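### 3.2 Collecting the Demonstrations

Each operator recorded 17 demonstrations by remote control, driving both arms at once. The calligraphy table quickly became our favorite, and it gave us wonderfully varied motions!
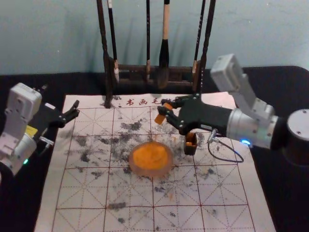 **Figure 2.** Two-arm work at the calligraphy table.

Operators were free to choose which arm led. We label each arm separately, so a stretch where the left gripper stays open and empty while the right one holds a small orange piece is kept whole, and the policy learns waiting too.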